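Cuaderno de taller – recogida de demostraciones con pinza de mano, tarea "libros al armario"
Mayo de 2026

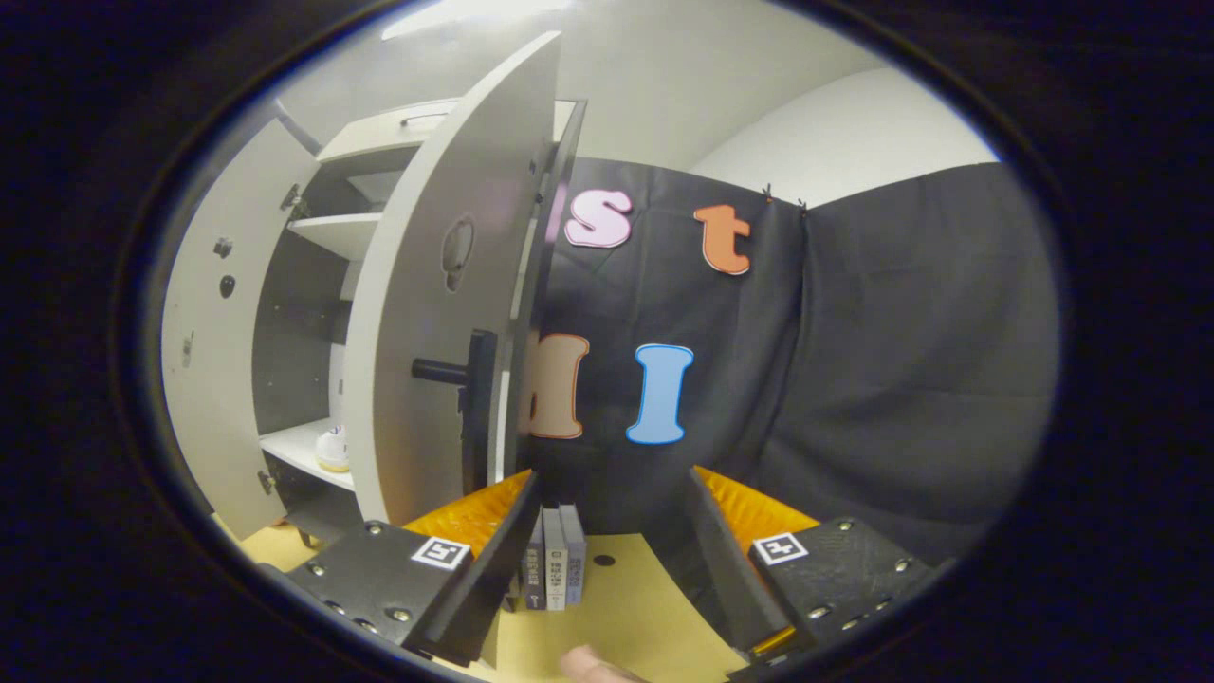
Sigo con la tarea de los libros donde la dejó Shireen. El objetivo de esta tanda era llegar a 139 demostraciones válidas sumando lo suyo y lo mío. Ella había dejado 70 revisadas en la carpeta de Maltia, así que me quedaban 69. He grabado las 69, pero 8 hay que tirarlas (detalle más abajo), de modo que la tanda no está cerrada.

Definición de la tarea, para que no volvamos a discutirla: coger el grupo de tres libros de la mesa, los tres a la vez, levantarlos y dejarlos de pie en el armario. Puertas abiertas desde el principio. El episodio empieza con la pinza abierta y termina con la pinza abierta y retirada. Si se cae un libro al soltar, el episodio vale como fallo y se etiqueta como fallo, no se borra. En la primera versión de la hoja ponía "coger un libro" y hay episodios antiguos grabados así. Esos no se mezclan con estos.

Agarre. Los libros son finos y de lomos resbaladizos. Si se cierra la pinza con los dedos demasiado altos, el del medio se queda atrás al levantar. Bajando hasta casi tocar la mesa aguanta bien. El problema es que casi tocar la mesa y tocarla se parecen mucho cuando llevas una hora, y en varios episodios se nota un golpe en la trayectoria. No los he descartado. Anoto los golpes en la columna de observaciones y que decida Shireen cuando haga el filtrado.

Sujetar los libros con la otra mano: lo hice en los primeros episodios sin darme cuenta, para que no se abrieran en abanico al acercar la pinza. Con los dedos a la vista el modelo puede aprender que siempre hay alguien ayudando. Regla desde ahora: se colocan los libros, se retira la mano y luego se pulsa grabar. Si hay que corregirlos, se para y se empieza otro episodio.

Los 8 descartados:
– Cinco por pérdida de marcadores. Al meter la pinza en el armario giro la muñeca y uno de los dos marcadores de los dedos deja de detectarse. Sin él no hay apertura fiable y Petchrat rellena el hueco con el último valor, lo cual es peor que no tener nada.
– Dos porque empecé a mover antes de que terminara la calibración.
– Uno porque me llamaron y dejé la grabación corriendo con la pinza apoyada en la mesa.

Lo de Petchrat hay que arreglarlo. Debería marcar el hueco y, si dura más de 8 fotogramas, rechazar el episodio él solo. He abierto la incidencia y se la he asignado a Javis, que es quien mantiene esa parte. Mientras tanto paso el script de comprobación a mano al final de cada bloque.

Localización. La tela negra con las letras de goma espuma va bastante mejor que la pared lisa. Con la pared blanca el seguimiento se perdía en cuanto la pinza subía un poco y todo lo que quedaba delante era pintura. Con las letras hay dónde agarrarse. No hace falta que formen nada, pero sí que no se muevan entre episodios: si una se despega, se para, se vuelve a pegar y se rehace el mapa. Lo mismo con la tela. Las pinzas que la sujetan arriba ceden si alguien tira del borde al pasar.

Las puertas del armario. Las he estado dejando siempre más o menos en la misma posición y creo que es un error. En la prueba que hizo Shireen con el modelo pequeño, el brazo dudaba delante del armario en cuanto una puerta estaba un poco más cerrada de lo habitual. Propuesta: cambiar el ángulo cada pocos episodios, sin llegar a tapar el hueco. También habría que variar el orden de los libros, que en mis grabaciones casi no cambia. El tercer cambio sería la altura de la balda de destino, pero eso ya es otra tarea y lo dejo apuntado para después.

Luz. Grabé todo con la del techo encendida. En algunos episodios la tira aparece muy quemada en la parte alta de la lente y la exposición automática oscurece el interior del armario, justo donde hay que soltar. Probé a fijar la exposición en tres episodios y el interior se ve mejor, pero la tela se queda un poco lavada. El seguimiento no se resintió. Yo la fijaría. Están etiquetados aparte para poder comparar.

Subida a Gridetik hecha, salvo el último bloque, que se cortó. El disco local tiene la copia completa, no borrar.

Pendiente:
– Repetir los 8 descartados, ya con exposición fija si Shireen está de acuerdo.
– Relanzar la subida del último bloque.
– Apretar los tornillos de los dedos antes de empezar. El izquierdo tenía algo de holgura al final.
– Corregir el texto de la hoja de tarea ("tres libros", no "un libro").
– Preguntar a Javis si el rechazo automático puede avisar con un pitido. Enterarse al final del bloque cuesta mucho tiempo.

Anas Ramadan

Añadido de Shireen Moodley: de acuerdo con la exposición fija. Los golpes contra la mesa los miro yo. No cambies todavía el ángulo de las puertas en las repeticiones, que quiero cerrar esta tanda tal como empezó y meter la variación en la siguiente.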